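Acta de la reunión de material de escritorio, Husodell
11 de julio de 2019

1. Lápices y vasos

Mitiku Ejigu presenta la propuesta de Nikmont: 400 lápices rojo oscuro y vasos para las mesas de lectura. Se pregunta para qué, si en junio ya se compraron 272 y no consta dónde están. No hay respuesta clara. Ejigu defiende el vaso blanco cuadrado, con los lápices de punta hacia arriba. Varios asistentes dudan de que el público los devuelva a su sitio. 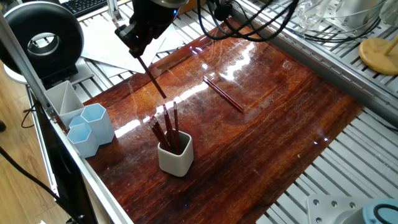 2. Organizadores hexagonales

Wubshet ofrece los portalápices azul claro en distintas alturas. El presupuesto sube a casi 1000 euros, con portes. Se objeta que tres en una misma mesa, más el organizador gris con división diagonal, quitan sitio para escribir. Ejigu responde que se pueden agrupar a la izquierda.

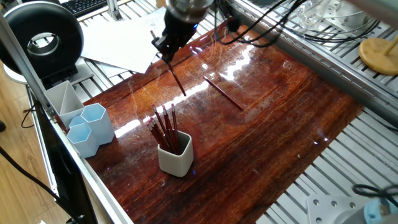
Queda pendiente saber si se venden sueltos o solo en lotes de 5. Sobre el tablero brillante, se señala que los arañazos finos ya se notan y que un lápiz rojizo suelto apenas destaca sobre esa madera. Sturum asegura que el barniz aguanta; se le pide por escrito.

3. Acuerdos

No se aprueba ningún pedido. Ejigu buscará los lápices de junio.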